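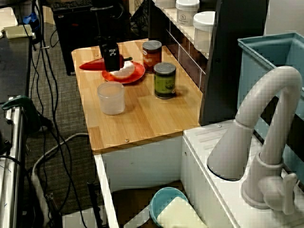

October 23, 2022

Kitchen corner, second pass on the layout. Ignacio Sepúlveda was in for the morning and we went over what stays on the wood counter and what goes back in storage.

Current list for the counter: red plate, red toy chili, two cans, frosted cup. The cans stay behind the plate, to the right, the olive-green label nearer the front. I had wanted them on the shelf with the white jars, but the shelf is hard to reach past the tall black panel and the jars already take up the good part of it. Jars stay where they are.

The cup is the piece I'm least sure of. It's light and it slides if you bump the counter. Keeping it front left for now. Ignacio would swap it for one of the heavier mugs from the Dakix box – fine with me if someone finds the box. It was under the bench at Urance when we packed up and I haven't seen it since.

Sink unit: the lever at the base of the faucet is stiff. Took it off, cleaned it with a dry cloth, put it back. Still stiff. Not going to oil it until I know what the plastic is. The blue bin goes behind the faucet.

Lower cabinet: light blue bowl in the open compartment, yellow block in with it. Please put them back there at the end of the day. Last week I spent 40 minutes looking for the bowl and it was in the drying rack in the other room.

Screw near the front right corner of the counter checked with a hand driver, snug. The wood could use a wipe with mineral oil before December, when the heating dries everything out. Did the last coat with 3 spoonfuls on a rag and left it 8 hours, which was more than enough.

To do:
Ask Florkidar if they still sell the toy food singly. A second chili would be useful.
Wipe down the tile behind the counter, grout lines too.
New felt pads for the base of the sink unit, 4 of them.
Find the Dakix box.

Ignacio has the cabinet key until Tuesday.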